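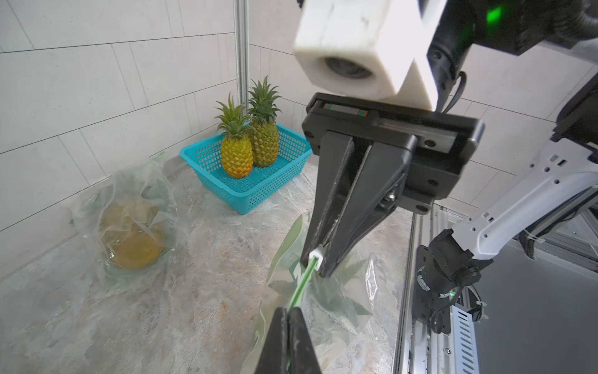

*Green-seal zip bag with white end piece on the bench, with two pineapples in the basket behind.*

**MEDIA RELEASE**
Thu 18 January

**Hovside to pack whole pineapples in resealable bags**

Fruit packer Hovside will begin selling whole pineapples in clear resealable bags next month, following a packing trial at its Postgate site in December.

The bags have a green zip seal and are made by packaging supplier Cumel. They will replace the net sleeves and cardboard neck tags Hovside has used on its whole fruit to date. The first run is 1000 bags, to be sold through independent greengrocers and the Hovside farm gate shop.

Each bag takes one pineapple with the crown left on. Customers can keep the bag and use it again for cut fruit, herbs or leftovers.

Hovside packing manager Prasanna Dewan said the change came out of complaints about the sleeves.

"The nets catch on the crown and they catch on the skin," Mr Dewan said. "People at the shop were cutting them off at the counter and leaving them with us. We wanted something you could open, close and put back in the cupboard."

Net sleeves will stay in use for orders sold by the tray until current stock is used up. Mr Dewan expects that to take most of the season.

**How the fruit is packed**

Pineapples come to the bench in a teal plastic basket, standing upright with their crowns on. Fruit with soft spots or broken skin is taken out at this point and sent for juicing. The bag is laid flat, the seal is opened along its full length, and the pineapple goes in base first. The bag is then closed over the crown.

Closing the bag was the slowest part of the job in early trials. The seal has to be held straight and under light tension, with one end kept still while the other is pressed together. If the strip is allowed to curl, it closes for part of its length and leaves a gap near the corner. Cumel has since supplied a slightly stiffer strip, and that version will go into the shops.

Two thicknesses of film were also tested. The thinner one was easier to fold around the fruit but the points of the crown went through it too often. The heavier film was chosen for the first run.
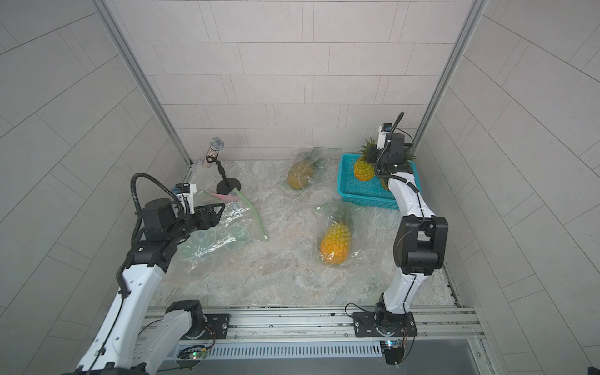 Bagged fruit can be laid on its side for storage. Hovside recommends a single layer, with nothing stacked on the crowns. Trays going to greengrocers will hold the fruit lying down, and shops that prefer to display it upright are asked to do so in a basket or crate with firm sides.

Staff at Postgate also tried the fruit in plain bags with no seal. These were cheaper, but shop customers who were given both kinds mostly kept the sealed one and threw the other away.

Judite Pinheiro, who looks after product development at Cumel, said whole pineapple was an awkward item to design for.

"Most of our zip bags go to people packing nuts, dried fruit or salad," Ms Pinheiro said. "Those products settle into whatever shape the bag is. A pineapple doesn't, and the crown adds a lot of length. We ended up making the bag longer and leaving the width nearly where it was."

Ms Pinheiro said the green seal was kept so that customers could see at a glance whether the bag was closed.

**Price and availability**

Bagged pineapples will cost 55 cents more than the same fruit in a net sleeve. Hovside will review the price when the first run has sold.

The farm gate shop will have stock from opening weekend. Greengrocers already on the Hovside delivery round can add bagged fruit to their standing order, with a minimum of 15 pineapples per delivery. Shops outside the round can order through wholesaler Juška.

Customers who bring a clean bag back to the farm gate shop can have it refilled at the net sleeve price. The offer does not apply at other shops.

**Using the bags at home**

An uncut pineapple can be left on the counter in its bag with the seal open. Once cut, it should be kept in the fridge with the seal closed. The bags can be washed by hand in warm soapy water and hung up to dry. They should not go in the dishwasher or microwave.

**About Hovside**

Hovside packs whole and cut tropical fruit for independent shops. It has 2 sites, the farm gate shop and the packing rooms at Postgate.

**Media enquiries**

Prasanna Dewan, Hovside, for packing and supply
Judite Pinheiro, Cumel, for bag materials and sizes

Sample bags are available to trade media on request.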